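On the Return of the Intermission

Posted 19 January 2023

Readers of this blog will be aware that I have written in favor of the theatrical intermission on several occasions. The response to my last post on the subject was considerable, and a number of readers asked that I set out my position in full. I do so now, with the recent run of "The Danby Crossing" at the Semirar as my starting point.

The film runs three hours and 22 minutes. Its director, Aliki Balaskas, prepared two versions for exhibitors. The first plays straight through. The second includes a break of 15 minutes, placed after the ferry sequence, with four minutes of the score played over a closed curtain before the second half begins. Theaters were permitted to select whichever version they preferred. The Semirar, which seats 1070 in its main auditorium, selected the second. The Clostard multiplex, across the river, selected the first.

I attended both. At the Clostard, a steady movement of patrons toward the aisles began shortly before the two-hour mark and continued until the end. The family seated beside me missed the whole of the courtroom scene, on which the final act depends. At the Semirar, the audience left together, returned together, and was seated before the music had finished. The second half was received in near silence.

It is sometimes argued that an intermission interrupts the mood a director has worked to establish. This is a fair concern when the break is imposed by the theater at a convenient point in the schedule. I have sat through a thriller that was halted in the middle of a telephone call, and I would not defend the practice. A break planned during editing is a different matter. Ms. Balaskas ends her first half on a departure, and the audience is given time to consider it.

Exhibitors raise a second objection, which concerns the number of showings that can be held in a day. The loss is real. A 15-minute break, repeated over an afternoon and evening, may cost a screen its late performance. Against this must be set the sales at the concession stand, where the line at the Semirar reached the front doors on the evening I attended. I am not in possession of the theater's accounts and will not guess at the balance.

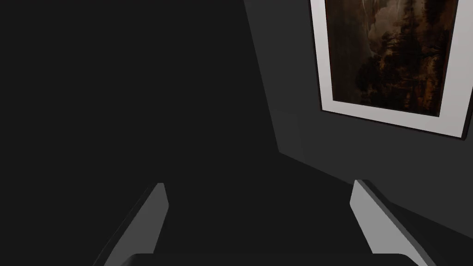

There remains the question of length itself. Some readers have written to say that no film should require a break, and that a running time of 122 minutes ought to be sufficient for any story. I have sympathy for this view where comedies are concerned. "Preda," which I reviewed here last April, was a slight and charming picture that lost its way in its final half hour, and I said so at the time. "The Danby Crossing" follows five households over two generations, and I could not name a scene in it that I would remove.

My recommendation is therefore a modest one. Where a director has supplied a version with an intermission, theaters should offer it for at least one performance each day, and should state plainly in their listings which version is being shown. The Clostard's listings did not do so - nor did its staff know the answer when I telephoned.

The Semirar has extended its engagement through the end of the month. Evening performances begin at seven, and seats in the balcony are recommended for those who wish to hear the overture properly.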